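I've been on a dusting kick since May, so today it's all about the stuff that sits out and collects fuzz.

**Textured things.** Skip the damp cloth! Water just pushes the dust down into the surface. I use a dry, soft paintbrush (a cheap 2 inch one is plenty) and work from the top, turning as I go. My neighbor Marwa swears by a makeup brush for the fiddly spots, and she's right.

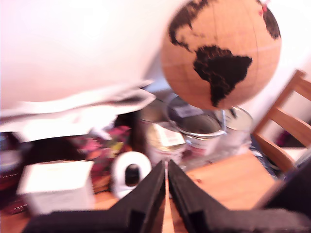 *The globe, tan oceans and all. Brush only, no spray.*

**Shelves.** Take everything off first. I know, I know. But dusting around things takes me longer every single time, and I've timed it: 12 minutes cleared, way more if I'm dodging knickknacks.

**Shiny black appliances.** Fingerprints, ugh. Unplug, let it cool, then wipe with a barely damp microfiber cloth and buff right away with a dry one. Paper towels leave lint and can scratch. If the inner lid comes off on yours, wash it with plain dish soap and dry it well before it goes back.

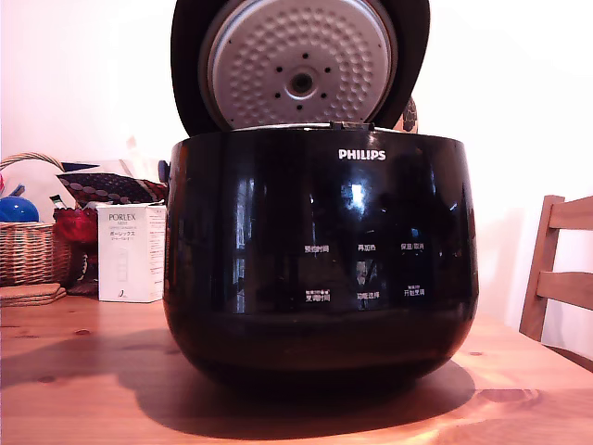 *Rice cooker with the lid up. Don't forget around the steam vent.*

Next up, window tracks and an old toothbrush.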